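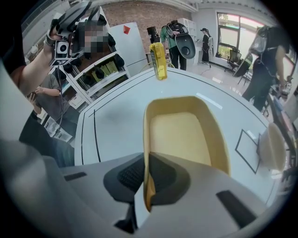 23 September 2020

Riding association endorsement model, run 15. Mahnaz re-coded the Karar phone file overnight. 1,151 completes after removing duplicates, 200 of them from the two rural polls that were short last time. Weighted to age, sex and past vote. Sitting member's endorsement still moves the challenger's number among members who joined before the last leadership race, and does close to nothing for newer ones. Same sign as run 14, smaller.

Problem: "endorsed" in the Pravano event log covers both a signed letter and standing on stage. Bram wants them split. Agreed. Evelien to recode from the press releases, using the date of the release and not the date of the rally.

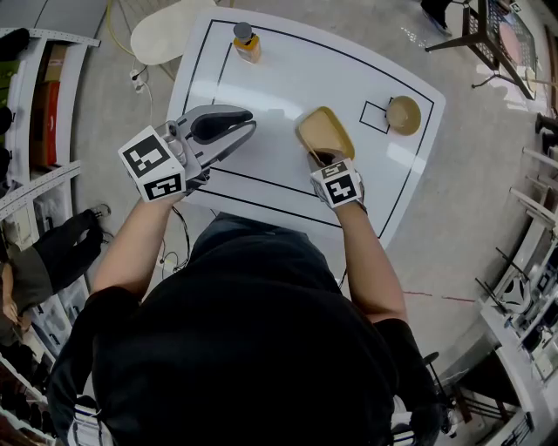

Undecideds are the other open item. Ehsan allocated them proportionally, which flatters the front-runner. Tried leaving them out, then tried splitting by second choice; the gap changes by 2 points. I think of the allocation step as the tan scoop: tip the wide head a little and what's pooled in it goes to one side. Will report all three versions in the table.

To do
Ask Bastien for the November advance poll locations.
Check Nouri turnout weights against the old file.
Rerun with letters only.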